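Starnedance planner talk, notes to self

Start w/ the latency plot. Don't explain the axes, they can read. Point at the spike, move on.

Old stack: one planner, 200 ms per replan, controller just holds last target. Fine for the arm alone. Not fine with two arms.

New split. Firkura does the slow part (grasp candidates, 8 max, ranked). Polturex tracks at 100 Hz and never waits for it. Say "never waits" twice, Ridgeway people asked last time.

Mention stale-target bug. Timestamp was from the wrong clock. Pause for laughs maybe
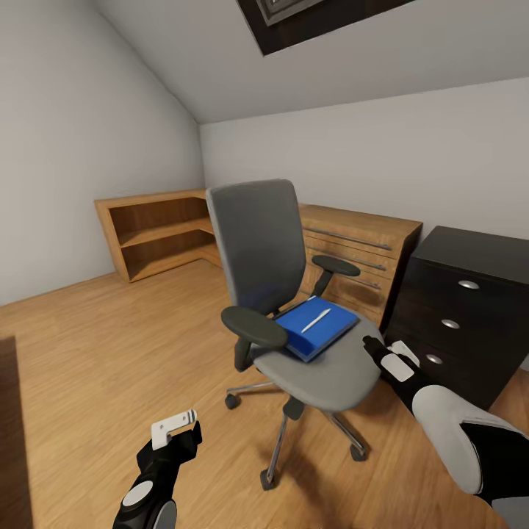 Collision margins next, slow down for this one. One global margin was our mistake, too fat near the target and too thin at the elbow. Now its per link. Look at the right gripper, right by the front of the seat and close to the blue notebook, then the armrests on both sides. Fat margin there = planner says no path. Pen on top is its own object in the scene graph, don't merge it with the notebok.

Then 48 seeds slide, quick. Skip the solver table if short on time.

Questions. Repo link on last slide, check it works!!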